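Runia newsletter, September

Software notes: a new grasp planner for the towel station

The towel station has moved off its old grasp code. For most of the year it ran a single planner that we first wrote for boxes, with a long list of special cases bolted on for cloth. The replacement is called Pliltby, and it has been the default on the station since the start of the month. Olesia Sydorenko wrote the planning side and Lukian Shevchuk did the work on the controller. What follows is a summary for people who use the station or share code with it.

What changed in planning

The old planner fitted a box to whatever stood out from the table and aimed the gripper at the middle of it. With a folded towel that often gave a poor grasp. The fingers came down on the top layer, closed, and picked up one layer while the rest stayed where it was.

Pliltby looks for edges first. It takes the depth data from the wrist camera, removes the table plane, and traces the outline of what remains. Each stretch of outline is then scored on two things: how round it is in cross section, and how far it stands above the table. A rounded fold scores high. An open edge, where the layers end separately, scores low. The planner keeps the best 12 candidates and passes them to the motion planner, which drops any the arm can't reach with the gripper pointing down.

Removing the table plane took longer than planned. The pine top has knots and visible seams between the planks, and the first version of the segmentation used color as well as depth. Dark knots kept showing up as small objects. Olesia took color out of that step. It is still used later, to decide whether two patches of cloth belong to the same item.

The test case we run before each merge is one gray towel, folded into a rough rectangle and laid on the table in front of the arm, with nothing else near it. The run begins with the gripper pointing straight down.
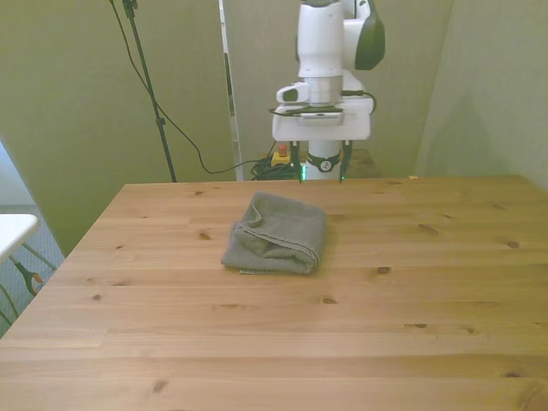
What changed in control

The old controller moved down to a fixed height above the table and closed. If the table height was off by a few millimeters, the fingers either pressed on the wood or missed the lower layer. Lukian replaced the fixed height with a guarded move. The arm slows down over the last stretch and stops when the measured force passes a threshold, then backs off slightly before closing. The threshold is set in the station config file and should not be changed in the planner code.

The control loop also handles late messages differently. Camera processing and arm control used to share one process, and a slow depth frame could hold up a stop command from the planner. They are now separate. If the controller gets no fresh target in 80 milliseconds, it holds position and writes a line to the log. The hardware emergency stop is wired separately and is not affected by any of this.

Logging and replay

Every attempt is now saved as one record containing the depth frame, the candidates with their scores, the chosen grasp and the force trace. Records can be opened in Linduvance, our replay viewer, with the new "grasp" tab. You can step through the candidates and see which ones were dropped and at which stage. Lukian has also added a command that reruns the planner on a saved record without the arm, so scoring changes can be checked at a desk.

There are 36 records in the shared folder to start with. Please add to them, especially failures. Leave the file names as the tool writes them, as the replay command reads the config version from the name.

Known problems

Thin cloth is still hard. A single layer lying flat barely rises above the table plane, and the segmentation sometimes removes it along with the table. Olesia is working on a lower cutoff for this, but it brings back noise at the far edge.

Calibration between the wrist camera and the gripper has to be redone whenever the camera mount is touched. The script takes 7 minutes. The planner does not yet warn you if the calibration is old.

The Levchenko branch, which some of you are using for two-step folds, has not been merged. It depends on the old box fitting and will not run against the new planner. Keep it on the previous release for now and talk to Olesia before starting new work on it.

Updating

Pull the current release, run the calibration script, and then run the one-towel test before anything else. Old config files will load, but the fixed height setting is ignored and a warning is printed at startup. Questions about the config go to Lukian.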